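Caderno da oficina, 17 de abril de 2021

Continuação do lote Prusthorpe. Quem abrir este caderno à procura de ciência pode saltar para as páginas da Lecomte, que têm gráficos. As minhas têm peças de plástico de encaixar.

Ponto de partida: dois sacos de peças em segunda mão, comprados a peso, misturados com aquilo que a vida doméstica costuma misturar com peças. Do primeiro saco saíram, além dos tijolos, um gancho de cabelo, uma moeda que já não circula, meio dinossauro e uma substância que o Sebastian classificou como "provavelmente passa". O segundo saco estava mais limpo, o que me deixou desconfiado durante toda a manhã.

Lavagem. Clornosel diluído, água morna, bacia grande. O rótulo do frasco recomenda 5 minutos de molho e eu dei 20, por ter ido atender o telefone e ter lá ficado. As peças não se queixaram. Enxaguar duas vezes, escorrer no coador da massa (o nosso, não o da copa, antes que apareça outro bilhete no frigorífico), estender em cima de uma toalha velha. A água fica presa nos tubos por baixo dos tijolos de 2x4 e não sai com boa vontade. Sai com pancadas secas na palma da mão, uma a uma, com os pinos para cima. Ao fim de meia hora disto percebe-se porque é que as lojas vendem peças novas.

Experimentei o secador de cabelo na potência baixa. Funciona, mas as placas finas levantam voo. Uma continua atrás do armário dos parafusos e ali ficará até à próxima mudança de instalações. Fica registado o óbito.

Secagem completa: deixar de um dia para o outro. A tabela antiga dizia 48 horas, mas essa tabela foi escrita em junho pelo Wiroj, com as janelas fechadas e a humidade que se sabe. Com a janela entreaberta, 24 chegaram perfeitamente. Emendei a tabela a lápis, para ele poder apagar se se ofender.

Separação. Aqui começam as divergências doutrinárias. O Wiroj Pongsiri separa por formato: tijolos para um lado, placas para outro, esquisitices para um terceiro monte que cresce mais do que os outros. O Sebastian Mocanu separa por cor, porque fica bonito nas gavetas e porque, diz ele, a cor se vê de longe. Ambos têm razão, e ambos voltam a separar tudo quando o outro sai para almoçar. O sistema em vigor desde esta manhã, até haver golpe de estado, é o seguinte: primeiro por formato, dentro do formato por cor, e o que não se conseguir classificar em dez segundos vai para a gaveta de baixo sem discussão. A gaveta de baixo chama-se "Diversos", que em linguagem de oficina quer dizer "nunca mais".

Notas sobre cores, para futura referência:

O verde-lima e o amarelo são fáceis de distinguir ao sol e um aborrecimento com a lâmpada velha. Separar sempre de dia ou trocar a lâmpada. Pedi a troca. O pedido foi recebido com simpatia.

O branco amarelecido não é bege. Já tivemos esta conversa. Branco que apanhou sol durante anos continua a ser branco para efeitos de inventário, por muito que lhe pareça mal.

O cinzento-claro velho e o cinzento-claro novo não são a mesma cor, e quem disser que são nunca montou uma parede com os dois. Juntei-os na mesma gaveta à mesma. Há limites para o que um homem faz por um salário destes.

Encaixe. Teste do costume: unir a peça a um 2x4 de referência, virar ao contrário, abanar uma vez. Se cair, sai do lote. Se for preciso usar os dentes para a desunir, sai também, e por favor não usar os dentes. A tolerância da Arkden, segundo o papel que veio com as peças de referência, é generosa. Desconfio que o papel foi escrito por quem vende as peças. Das que testei até à pausa, as rejeitadas eram quase todas mordidas nos cantos: marcas pequenas, paralelas, de criança ou de cão, e não me cabe a mim apurar responsabilidades.

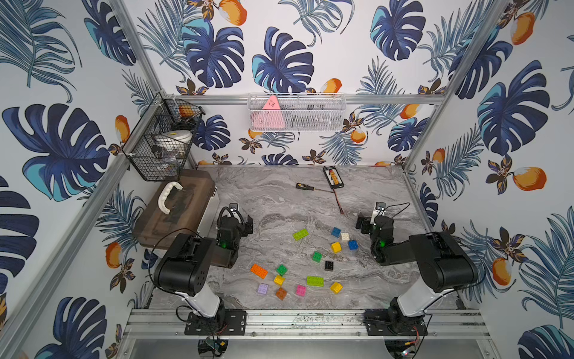 O critério de visibilidade é a parte do lote Prusthorpe que ainda me tira o sono, em doses moderadas. Querem peças que se encontrem depressa à vista, espalhadas, sem ordem, como ficam numa mesa ao fim da tarde, e a ficha não diz em cima de que mesa. Sobre um tampo escuro e liso quase tudo se acha. Sobre o cinzento a imitar mármore, com veios a fingir que são alguma coisa, as peças claras passam a pedir um segundo olhar, e as cinzentas, suspeito, pedirão um terceiro. O 2x4 verde-lima não tem esse problema: está lá em cima, para o meio, atravessado na diagonal, e é onde o olho aterra primeiro, mesmo com quinze peças a pedir atenção ao mesmo tempo. Mesmo com o papel de parede, que é adversário de respeito. Monsteras azul-marinho com rebordo turquesa e uns frutos cor de laranja que eu diria mangas, a toda a volta, nas três paredes. Anotar portanto, na coluna "fundo": tampo cinzento marmoreado, concorrência vegetal forte.

Sobre o papel de parede, já que lá chegámos. Foi votado. Eu votei branco liso e perdi, e desde então recuso-me a ter opinião, que é esta: quem passa o dia a procurar peças pequenas não precisa de fruta na parede. O Sebastian sustenta que o fundo agitado faz parte da vida e que ninguém brinca dentro de um frigorífico. É um bom argumento e deixei-o por escrito para que não precise de o repetir. O Wiroj gosta das folhas. Disse que lhe lembram a varanda da tia, e contra a varanda da tia não se vota.

Ensaio à mão, procura de peças. Procedimento: um deita as peças no tampo, o outro está de costas, vira-se, e procura a peça pedida. Cronómetro do telefone. Sem repetir o mesmo formato duas vezes seguidas. Resultados sem pretensões:

Verde-lima, 2x4: imediato. O cronómetro mede sobretudo a minha demora a carregar no botão.

Vermelhas: imediato, também.

Brancas: depressa, se o branco for branco. Ver nota acima sobre o branco que apanhou sol.

Cinzentas: o Sebastian encontrou a peça à segunda tentativa e declarou que a primeira não contava. Contou.

Transparentes: suspenso. Metade do tempo foi gasto a discutir se a peça tinha chegado a ser deitada na mesa. Tinha. Estava na manga do Wiroj.

Conclusão provisória, que escrevo aqui para não a escrever no relatório: a orientação da peça conta mais do que eu supunha. Um tijolo em pé de lado, com os pinos para a parede, demora mais a reconhecer do que o mesmo tijolo de cor pior mas bem deitado. Não há coluna para isto na ficha. Acrescentei uma, a lápis, à margem, com seta.

Outra coisa sobre o deitar das peças. Despejar do saco de uma altura de um palmo dá um monte, e do monte só se vê a capota. Abrir com a palma da mão, em círculos, sem carregar, dá uma mancha solta, cada peça com algum espaço à volta. Não alinhar. O Wiroj alinha sem dar por isso: conversa, está distraído, e daí a pouco há uma fila por tamanhos que mete respeito. Tirar-lhe as peças da frente durante as conversas.

Arrumação no fim. A regra é voltar tudo às caixas antes das luzes se apagarem, e a regra é cumprida com a regularidade que se conhece. Peço outra vez que não se varram as peças do tampo para o chão com o antebraço "só para ganhar espaço". Pisei um 1x2 de manhã, de meias, à procura da placa voadora. O 1x2 passou no teste de encaixe sem um risco. O meu calcanhar não foi submetido a ensaio.

Caixas: as de tampa transparente continuam a ser as melhores, e são as que desaparecem. As castanhas aguentam mais, mas obrigam a escrever etiquetas, e as etiquetas obrigam a uma letra legível. A que diz "placas 2x?" foi escrita por mim e nem eu sei. Abrir e ver.

Pendentes:

Trocar a lâmpada. (Simpatia não ilumina.)

Escrever à Prusthorpe a perguntar em cima de que mesa. Pergunta curta, sem adjetivos.

Lavar o resto do segundo saco. Há Clornosel para mais uma bacia, se o Sebastian não voltar a usá-lo nas canecas.

Pedir à Arkden mais peças de referência. A nossa 2x4 já perdeu a aresta de tanto encaixar e começa a dar por boas peças que não o são, coisa que acontece a qualquer inspetor com anos de serviço.

Decidir o que fazer ao meio dinossauro. O Wiroj quer ficar com ele. Falta a metade de trás, mas a cabeça está em bom estado e encaixa, sabe-se lá porquê, num tijolo de 2x2.

Acrescento, já de casaco vestido: a placa atrás do armário vê-se se nos deitarmos no chão junto à porta. É azul. Não lhe chego com a régua de 20, trazer a comprida.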